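Percepção de recipiente transparente com colher metálica: a nuvem de pontos some

Olá a todos. Peço desculpa desde já pelo meu português, não é a minha língua materna e aprendi os termos técnicos quase todos em inglês.

Estou a trabalhar num pipeline de preensão com uma câmara de profundidade fixa, virada para uma mesa branca. A tarefa é simples de dizer: localizar uma colher doseadora de aço inox que fica dentro de uma caixa de plástico transparente, escolher um ponto no cabo, e planear a aproximação sem tocar na borda da caixa. A segmentação em RGB funciona bem. O problema é a profundidade. As paredes da caixa quase não aparecem na nuvem, ou aparecem como pontos soltos que pertencem ao que está atrás, e a concha da colher fica com um buraco grande no lado do reflexo. 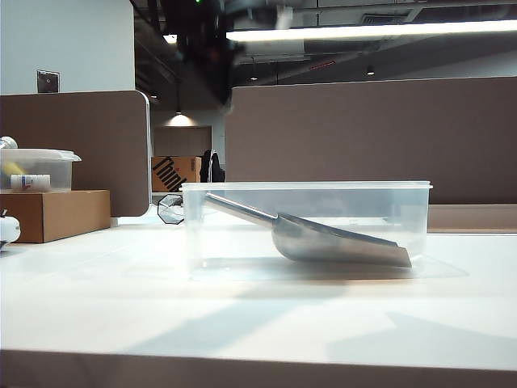

O planeador recebe então um mapa de ocupação onde a caixa não existe, e propõe trajetórias laterais que passam pelo meio da parede. Em 49 tentativas gravadas, 19 tiveram este tipo de trajetória. Por agora bloqueio a execução à mão, no visualizador, o que não é maneira de trabalhar.

Já experimentei o seguinte:

- aumentar o tempo de exposição do sensor (a concha ficou pior);
- filtro temporal sobre várias leituras (os pontos ficam mais estáveis, mas estáveis no sítio errado);
- preencher buracos com o valor do vizinho mais próximo (o cabo ficou colado à parede da caixa e já não consigo separar os dois).

O módulo de percepção é o Vever e o planeamento é feito no Lorard, ambos com a configuração padrão, exceto a resolução do mapa, que pus em 2 milímetros. Existe alguma forma recomendada de tratar objetos transparentes antes de chegar ao planeador? Prefiro não pintar nem marcar a caixa, porque mais tarde ela vai ser trocada por outras parecidas.

Wanda Boateng

Jeferson Vieira

Wanda, o seu português está ótimo. Passei pelo mesmo com potes de vidro, então vou contar o que deu certo aqui.

Primeiro, pare de tentar recuperar a parede a partir da profundidade. O sensor mede através do plástico e nenhum filtro posterior traz de volta uma medida que não foi feita. O filtro temporal só faz a média do erro, como você viu.

O que eu faria é usar a máscara RGB, que já funciona, e tirar a geometria de outro lugar:

1. Ajuste o plano da mesa com os pontos bons. Use RANSAC com 1000 iterações e deixe a região da caixa fora do ajuste.
2. Pegue o contorno da borda superior na máscara. A borda costuma ser mais fosca e mais grossa do que as paredes, e por isso dá para detectá-la com bastante regularidade.
3. Com a altura da caixa conhecida (medida com régua, entra como parâmetro), projete os cantos da borda num plano paralelo à mesa, nessa altura.
4. Gere um modelo de colisão com quatro paredes e um fundo e publique isso no planejador como objeto da cena. Não misture com o mapa de ocupação.

O passo 4 tem uma armadilha. Se você publicar um bloco sólido em vez de paredes separadas, a colher fica dentro do obstáculo e todo plano é rejeitado. Perdi um domingo inteiro com isso. E lembre de apagar da nuvem os pontos que caem dentro do volume da caixa antes de montar a ocupação, senão o robô acha que a própria colher é um obstáculo.

Para a colher, eu esqueceria a concha. Metal curvo com brilho vai sempre dar buraco. Ajuste um cilindro só nos pontos do cabo, com o raio fixo, e tire daí o eixo e a orientação da garra. Quando o cabo está encostado na parede, imponha a aproximação por cima, com uma inclinação máxima pequena em relação à vertical, e verifique a colisão dos dedos contra a parede daquele lado. Às vezes não sobra espaço para o dedo de fora. Nesse caso, pegue mais para baixo no cabo ou recuse a preensão e devolva um erro claro.

Quando trocar de caixa, muda a altura e mais nada, desde que continue retangular. Eu guardo as alturas num arquivo, uma linha por modelo.

foncombe_lab

Troca a câmera por uma estéreo passiva, resolve.

Wanda Boateng

Obrigada aos dois. Trocar a câmara não posso, está calibrada com o resto da célula e há outras pessoas que dependem dela.

Jeferson, segui os seus passos e as trajetórias laterais desapareceram dos planos que gerei esta tarde. Ainda só vi isto em simulação, com as nuvens gravadas. Tive de corrigir duas coisas. Os cantos da caixa são arredondados em baixo, e com paredes retas o modelo rejeitava posições que na realidade são válidas quando a concha está perto do canto, por isso reduzi a margem de segurança só no fundo. E o objeto tem de ser publicado antes de pedir o plano, com confirmação; no meu código as duas chamadas eram assíncronas e às vezes o plano chegava primeiro.

Fica uma dúvida: o cilindro do cabo às vezes sai com o eixo invertido, com a ponta livre do lado da concha. O Jeferson resolve isto com o centroide da máscara ou de outra maneira?

Jeferson Vieira

Centroide da máscara, sim. A concha é mais larga e puxa o centroide para o lado dela, então oriento o eixo do centroide para a ponta do cabo. Se a máscara vier cortada pela borda da caixa, descarto a leitura e peço outra.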